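Rivari Stoneware Collection Goes to Ginircombe Museum

February 23, 2023

The Ginircombe Museum has taken in 137 pieces of stoneware made at the old Rivari works, most of them crocks, jugs and mixing bowls that were sold through hardware stores in the region before the pottery closed. The collection was left to the museum by Cosimo Serra, a retired plumber who began buying Rivari ware at farm auctions and kept at it for 30 years.

The gift was agreed in October, and the last boxes were brought over from Serra's house in Dunstan this month. A first group of 17 pieces will go on display in the ground floor gallery in the spring. The rest will stay in storage until they have been cleaned and catalogued.

Rivari is not a well-known name outside the area. The works never advertised much and turned out plain, heavy goods for kitchens and dairies. Its marked pieces carry an impressed R inside a ring on the base, but a good share of what left the kiln had no mark at all, and dealers have often sold it as the work of larger potteries. Collectors go by the glaze, a brown slip that breaks to a dull orange at the rims, and by the handles, which were pulled thick and pressed flat at the lower end with a thumb.

"People here grew up with these crocks and had no idea where they came from," said Ginevra De Luca, who looks after the ceramics at the museum. "My own grandmother kept hers on the back porch with clothespins in it."
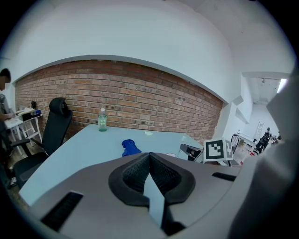 The cataloguing began this winter and is being done piece by piece. Each item is weighed, measured at the rim, the foot and the widest point, and checked for old repairs under a lamp. Serra kept a notebook with the price and place of nearly every purchase, and those entries are being copied into the record. De Luca wants a plain background for the catalog views, with no cloth or props, and a light blue surface suits the brown glaze better than white, which makes the rims look darker than they are. Bases are recorded separately, marked or not.

Among the better pieces is a lidded water cooler with a pair of birds drawn in cobalt on the front. Only 2 coolers of this type are known, according to De Luca, and the other has lost its lid. There is also a set of five nesting bowls in a green glaze that the works seems to have tried for a short time and dropped. One of the bowls has a firing crack running in from the rim, and Serra's notebook says he paid less for the whole set than for the gas to go and get it.

The museum is still looking for information on the Medley line, a range of small spongeware pitchers that Rivari is thought to have made for a department store. The notebook mentions them several times – once with a sketch – but there are none in the collection. Anyone who owns one, or who has store catalogs, receipts or family papers connected with the pottery, is asked to get in touch with the front desk.

Residents may also bring in stoneware of their own once the display opens. Staff will look over marks and glazes and say whether a piece is likely to be Rivari, but they will not give values. Admission to the ground floor gallery is free.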